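### 4.2 Wiping on vertical surfaces

Most of our wiping data up to this point came from tabletops, and I'd half convinced myself that a wall would be the same problem turned on its side. It wasn't! The Jisholm policy lost contact in 60 of its 305 wall rollouts, nearly always near a raised edge, so we went back and collected more demonstrations with the hand-held grippers.
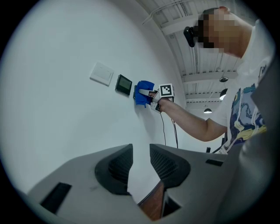
Edges were what we were after, so we picked walls with fittings on them instead of nice bare ones. A light switch and a small control panel side by side, with the cloth pressed flat right next to them, gives the policy a change in depth every few centimetres - and a good reason to ease off. We kept both grippers live the whole time, even when only one held the cloth (the idle hand still tells Vedix a fair bit about posture). The full set came to 3,703 demonstrations.

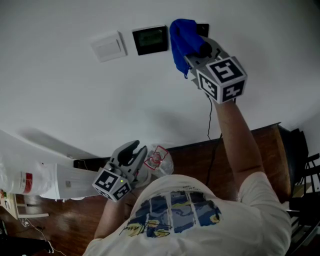 **Figure 2.** Wall wiping with two hand-held grippers, viewed from above. The right gripper holds the blue cloth; the left one is open.

Retraining on the combined set helped most with the grey panels in the Farquharson test flat, where contact loss fell by around half. Glossy tile is still a headache, and I'll come back to it in Section 5.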